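Clondavau Boards > Home and Kitchen > Small Appliances

Toaster ovens as a money saver: does anybody believe this?

ploughboy43
Posted Wednesday, 7:12 pm
Saw the Avesus ad again claiming their countertop oven cuts your cooking bill in half. Half of what? My big oven gets used maybe twice a week. I'd need to bake every night for years to get the price back.

marrowfat
Ours is a Ploto, bought last October. I wrote down the meter readings for two months. 768 kWh the month before, 744 the month after. That's the whole house, so you tell me what the oven did.

ploughboy43
So 24 less, and it could have been the weather.

marrowfat
Could have been. I like the thing anyway. Fish sticks in 9 minutes.

dunmore_lil
You're both being unfair. If you live alone, heating a full size oven for one potato is silly. I haven't turned my big one on since summer.

ploughboy43
Do you have a bill to show for it?

dunmore_lil
No, I have a warm potato.

tinlid
My gripe is counter space. They all say "compact" and then you read the manual and it wants a gap on every side. Chan's site lists the size without the knobs or the door handle. Measure it yourself in the store.

dunmore_lil
Small ones do exist, tinlid. Look at the silver one. 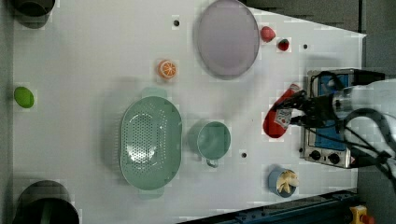 Silver toaster oven, two black knobs, green colander to the left.

tinlid
Fine, it's small. Would a chicken go in it?

dunmore_lil
Who said anything about a chicken?

ploughboy43
The Avesus ad did. Whole chicken, family of four, all smiling. I'd want to see that bird next to a ruler.

marrowfat
Mine won't take one. Thighs only, and the back row comes out darker.

tinlid
Keeping my old oven, then.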